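From the Sorting Room

Hello again from the back end of the building. Evander Moffat asked me to write this month's item because I'm the one who has been complaining the loudest since September, and I think he figured that if I had to put it in the newsletter I'd at least check my spelling.

So, the arm. Most of you have walked past it on the way to the time clock. It does the sorting and the set laying for the wooden shape puzzles, the Rosham line mostly, and it has been running the early half of the day for a while now. A few people upstairs have asked me what we do all morning now that it's in. Plenty, thanks!

Let me go back a bit. Before the arm there were six of us at the long bench. Every Rosham set has its shapes picked out of the bins, checked for flash along the edges, laid out in the order of the tray card and passed down to be boxed. You did it standing up, you did it with the radio on, and by two in the afternoon your neck told you all about it. I did that for years and I was fast. I once laid 188 trays in a shift, which is still written in marker on the inside of the supply cabinet door if anybody wants to dispute it.

Now two of us run the cell and the other four have spread out. Two went to the Umley orders, where the parts are too small and too floppy for any machine we've got, one is on returns, and one moved over to the sample room and won't stop talking about having a window. Everybody kept their hours. I know that was the big worry in the break room when the crates from Haldane showed up, and I had the same worry, so I want it in print that it was promised and that so far it's been kept. I'll be the first to write a different kind of item if that changes.

What did change is the kind of tired you are. My neck is great. My head, by the end of a shift, is soup. When you lay trays by hand you can think about dinner. When you look after the arm you have to stay with it, because it will do the wrong thing at exactly the same speed as the right thing and never look bothered. The first week it put down a whole run of stars one notch over from where the card wanted them, very neatly, and I stood there admiring it. I went home that night and told my husband I'd been beaten by a hair dryer.

The other thing is that I've had to learn to teach. Evander and I spend Monday mornings on what he calls the practice board, before the real trays come through. We put shapes down any old way and work out how the arm should come in on each one, how low, from which side, and what it should do about the neighbors. Cylinders are easy. They look the same whichever way you turn them, and I have grown very fond of them. Stars are the worst, and anybody who has ever packed one will tell you the same, because they catch on everything. A star next to a cube is an argument waiting to happen.

It's slow work and I didn't expect to like it. But it's the first time in this job that someone has asked me how I do a thing and then written it down. You know how you nudge a piece with the side of your finger to square it up before you lift? I had no idea I did that. Evander saw it, asked me to do it again slower, and the next version of the routine had a nudge in it. I was pretty pleased, I have to say. My daughter says I should ask for royalties.

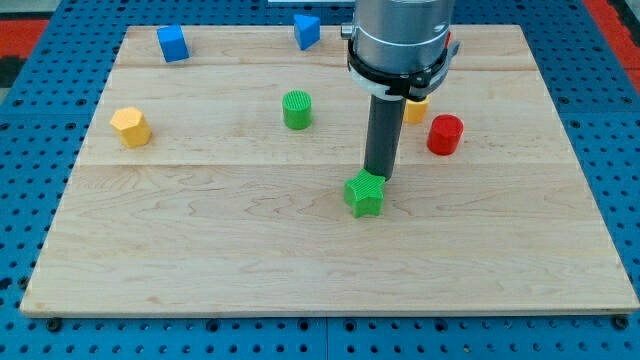 The arm down by the green star on the practice board.

We do have gripes, and I promised the others I'd pass them along. The Grovska software puts every warning up in the same orange, so a bin that's getting low looks exactly as urgent as a real stop. We've asked for different colors and been told it's on a list. The chime is too close to the microwave chime (yes, still) and people keep getting up for soup that isn't ready. And the stool at the cell is a drafting stool from the old office, fine for ten minutes and awful for four hours. If anyone upstairs has a decent one with a back, I will come and carry it down myself.

There's also a question about who gets trained next. Right now it's only the pair of us, and when one is out, the other doesn't really get a proper break, just a quick sandwich with one eye on the cell. I'd like to see everybody from the old bench get a turn, including the ones who say they don't want it. I said I didn't want it either — you can ask Evander, he has the email. The plan is to start with whoever is on returns, since that job has quiet spells, and then work through the Umley people once the big order has gone out.

If you're curious, come by on a Monday before nine. We're on the practice board then and you won't be in the way. Stay behind the yellow tape, don't lean on the rail, and please leave your coffee on the shelf by the door. You can try setting out a few shapes for us while everything is stopped. Put them somewhere awkward. We need the practice, and the folks from shipping have turned out to be really mean about it, in a useful way.

The sign-up sheet for training is on the clipboard next to the supply cabinet. Pen's on a string. Please don't take the pen.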